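The Backpack on the Good Chair

Every few years somebody sells us a new way to get bags off the furniture. The latest comes from Stenia, a storage label whose slim handbook, Kazemi, promises a calm entryway in 15 minutes a day. I gave it 3 weeks. My doubts began on page one, where a bag is called "a guest that must be shown to its room."

Most bags I know have no room. They go on the nearest soft thing, and the nearest soft thing tends to be the best chair in the place.

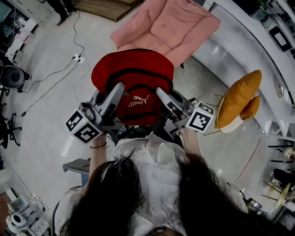
A red Puma backpack and a pink armchair, with a white counter curving off to the right.

Stenia's answer is a wall rail named Osine, which holds three bags and wants a solid wall. Fine, if you own one. Renters are steered toward the Flivura bench, priced at $800, a lot of money for a place to drop a gym bag. A plain hook costs less than lunch and I've yet to hear a good argument against it.

The handbook is also strangely sure that an empty backpack should be folded. Into what? A daypack has shoulder straps, zippers and a curved top, and it was cut to hold books.

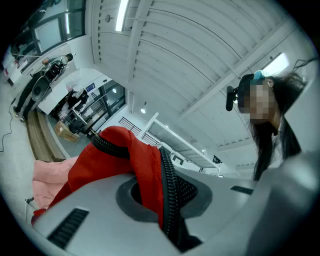

Squash one flat and the zippers push back, so by evening you have a lump on the shelf where you used to have a lump on the chair. I tried the Kazemi fold on my own bag every night for a week, then hung it from a doorknob. It's still there, and I can sit down.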